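So Grurent pushed its big phone update this morning and the headline feature is a "calm lock screen." I've had it on my phone since breakfast. A few thoughts, and I'm not as charmed as the reviews are.

2/ Calm mode is on by default. It hides your notifications behind a little gray dot. Fine. Except the dot pulses. All day. I looked at my phone more than I did last week, just to see what the dot wanted.

3/ What did the dot want? Mostly it wanted me to try Drastamico, their weather and news app, which came with the update and which I never asked for. Apparently "calm" doesn't apply to their own stuff.

4/ You can turn it off. Settings, Display, Lock, More, then a toggle called "Enhanced quiet." Turning OFF Enhanced quiet turns OFF calm mode. Whoever named that should have to explain it to my mother.

5/ Battery. They claim no change. I was at 51 percent by lunch, and I'm usually well above that. One day isn't proof of anything and I'd want a week before I blamed the update, but I'm keeping an eye on it.

6/ Storage is the part that bugs me. If you bought the 64 GB Plallodetti like I did, you don't have room for a launcher plus two apps you can't remove. You can "disable" them. They still take up space.

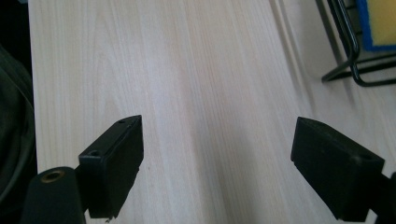 7/ And no, going back to the old launcher isn't "one tap" like the ad says. It took me two restarts, and my folders came back in the wrong order.

8/ Would I install it again? Not yet. If your phone is asking, hit Later. See what they fix in the next patch. My guess is the dot stays.

Comments (3)

tanabe_owner: Switched to a Tanabe last year and I don't miss this. It has its own junk though.

pocketlint_k: Mine doesn't have the More menu at all?? Same phone

rowdyfern: I kind of like the dot

We use cookies to improve your experience. By continuing to browse you accept our cookie policy. Accept | Manage settings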